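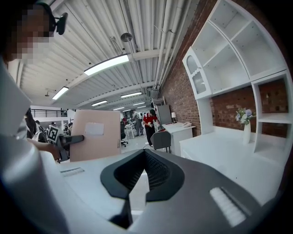
Zerside Panel Register is a flat inventory of the cardboard sheets kept in the Zerside workroom, with one row per sheet and a separate table for the places where sheets are stored. The register covers color, label state, outline, condition and assigned location. Labels are a required field wherever a sheet has one: on a pale pink rectangular panel, for example, a white rectangular label stuck near the upper middle is recorded as label_shape = rect, label_color = white, label_zone = upper_mid. The storage table covers the tall white built-in unit against the red brick wall, whose compartments vary in size and are coded individually.

Mar 13, 2024
By Ridwan Hidayat

Contents

panels.csv – one row per sheet, 472 rows
locations.csv – one row per compartment or surface
changes.txt – edits by date, newest first
colors.txt – permitted color terms

All files are UTF-8, comma separated, with a header row. Fields that contain a comma are quoted. Empty fields mean "not recorded". They do not mean "none", which has its own value.

Fields in panels.csv

panel_id: Text. Assigned at intake and never reused, including after a sheet is discarded.

color: One term from colors.txt. Pale and strong shades of the same color are separate terms. Color is judged by eye under the ceiling lights with the sheet held flat, and two people should agree before a new term is added. Jianguo Xu keeps the list.

outline: rect, square, round or other. A rectangular sheet with one clipped corner is still rect, with the clip entered under notes.

long_side_mm: Integer, measured with a steel rule. Sheets under 300 mm on the long side go in the small stock and are not part of this release.

label_shape, label_color, label_zone: Zones divide the sheet into upper, mid and lower, and then left, mid and right. If a label crosses a boundary, use the zone that holds most of it. The text on a label is not transcribed.

condition: good, creased, bent, torn. Enter the worst that applies. Surface marks with no damage to the board go under notes and do not change the condition.

supplier: Proleck, Chong or unknown. Do not infer the supplier from color. Both have sold us pink.

location_id: Key into locations.csv.

Fields in locations.csv

location_id: Text. The first letter gives the type – S for shelf compartment, C for cabinet, D for desk.

access: open or door. Open compartments on the built-in unit are open. The arched cabinet at the end of the unit has a glass door and is coded as door.

angled: yes or no. The angled upper shelves are yes. Sheets stored there must lie with the long side against the lower edge, otherwise they slide and the corners bend.

max_load_g: Integer. Set to 1,000 for every angled shelf and left blank elsewhere until the other compartments have been checked.

The long white desk beneath the unit has a location code, but it is for sorting only. A sheet may not keep a D code after the day's entries are closed. Flower vases and other items on the desk are not inventoried.

The niche where the brick shows is not a storage location and has no code. Version 1 gave it one. Rows that used it were reassigned by Khairul Chin in November, and the old code is listed in changes.txt so that earlier exports can still be read.

Entry procedure

Hold the sheet upright and check both faces for labels before laying it down. Enter color and outline first, then measure. Record condition last, after the sheet has been handled. Write the panel_id in pencil on the back, lower right corner.

A location_id shows where a sheet is assigned. It does not show that the sheet is there at the moment, and an empty compartment is not an error.

Known problems

Sheets with labels on both faces have only one set of label fields. The front label is entered and the back label goes under notes. Faizal Rondonuwu has proposed a separate labels table for the next version.

The term "cream" was used for both off-white and light yellow in the first release. Most rows have been corrected. The remainder have color left empty.

Sheets moved from the Radetti store came without intake records. Their supplier is unknown, and the long side was remeasured for all of them.

Version

Current version is 2. Corrections go to Yusri Jugah with the panel_id and the field name. Please send one line per correction – a revised copy of the whole file cannot be merged.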